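4.2 Sleep and relapse after outpatient treatment

Poor sleep is one of the most common complaints in the first months after a person stops drinking. Melnyk and Poirier followed 3186 adults discharged from outpatient programs in Skornthorpe and Zandorcombe. Those who slept badly at intake were more likely to return to heavy drinking, and the link held after adjusting for age, smoking and depressed mood.

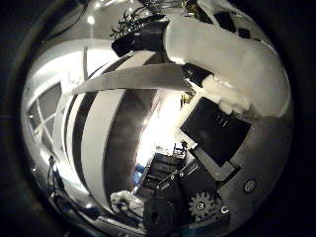

Figure 3. Polished sphere with curved reflections.

Sleep was measured by self-report at intake and again after four weeks. Patients who were taking prescribed sleep medicine at either point were analyzed separately. In this smaller group the association was weaker, and the confidence interval included zero.

Two limits should be noted. First, the Zandorcombe clinics began enrolling in September, later than those in Skornthorpe, so their follow-up is shorter. Second, daily caffeine intake was not recorded. The McIntyre sleep scale used here has also not been tested in people who use more than one substance, and scores for that group should be read with care.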